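Print this page | E-mail this page

About us

Goltard began with three neighbours and a long list of grumbles about the lighting on our road, and we have grown — slowly, and with a great deal of tea — into a small firm that looks after street lamps for parishes and private roads. We now care for 1,157 lamps between Buklow and Galang, and we're fond of very nearly all of them!

Most of our work is done after dark. We walk or drive each road at night, looking at how the light falls on the paving, the kerbs and the fronts of the houses, and whether anybody upstairs is likely to be kept awake by it. If your lamp is too bright, too dim or simply in a sulk, do please get in touch, and we will come and have a proper look.
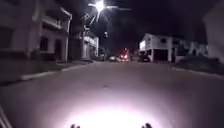
Related pages

Our night rounds
Report a lamp in Buklow
The Iko shade for bedroom windows
Lamp checks in March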